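2018-01-27

Picked up the bin sorting again where Wilma left it in November. The plan is the same as before: every loose small item in the workshop gets a basket, every basket gets a card, and the cards go in the Bodwood binder so people can find things when neither of us is in.

Started with the shelf by the door. Most of what was up there came over from the Skuka job and was never unpacked properly. Three cartons had burst at the bottom. I taped one and threw out the other two.

Baskets: we are staying with the gray plastic ones with the mesh sides. I had been arguing for closed tubs, but after going through the cartons I've changed my mind. With mesh you can see from the side whether there is anything in there, and the dust and lint mostly fall through instead of collecting in the corners. The floor is solid, so small parts don't drop out of the bottom. Small parts do work into the square holes, though - anything with a thin pin or a wire lead should be bagged first. The cutout handles are good enough for one basket at a time. Don't stack them full, the top one tips when you pull the bottom one by its handle.

Checked the load with the kitchen scale. I stopped at 60 oz per basket and wrote that as the limit on the card. The long sides start to bow a little past that.
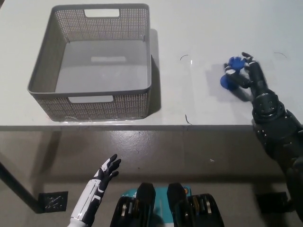 The next question was what order to sort in. Wilma's notes say by job, so Skuka things together, Molel things together, and so on. That made sense while the jobs were running. Now people come in looking for a cap or a clip and don't care which job it came from. I went by type, then by color inside the type, and put the job name on the card in pencil. It took longer for the first few baskets and then went quicker.

Types so far:

- caps and plugs
- clips, springs
- rounded plastic pieces, joined or single
- feet and bumpers
- don't know

The last one is too big. Will go through it with Wilma.

Total on the old inventory sheet was 1,681 pieces. I am not going to recount. I wrote the old total on the first page of the binder with a note that it dates from before the move.

Table: the white top is fine for sorting, small stuff shows up well on it, and so does every hair and bit of thread. Wipe it with a dry cloth before starting and again between types. I tried a damp cloth first and the light pieces stuck to the surface. Put the basket to the left and work toward it from the right - that suits me, a left-handed person may want it the other way around.

Card stock is low. There were 185 blanks in the drawer according to the label, but a good part of them are the old size and don't fit the binder sleeves. Asked Pētersons for a price on the new size. No answer yet.

To do:

- label the shelf edges to match the cards
- move the Molel cartons off the floor
- 2 baskets with cracked rims, set aside under the bench, decide whether to keep them
- ask Wilma where the missing binder pages went (clips, second half)

Left the "don't know" basket on the lower shelf with a sheet of paper over it. Please don't add to it for now.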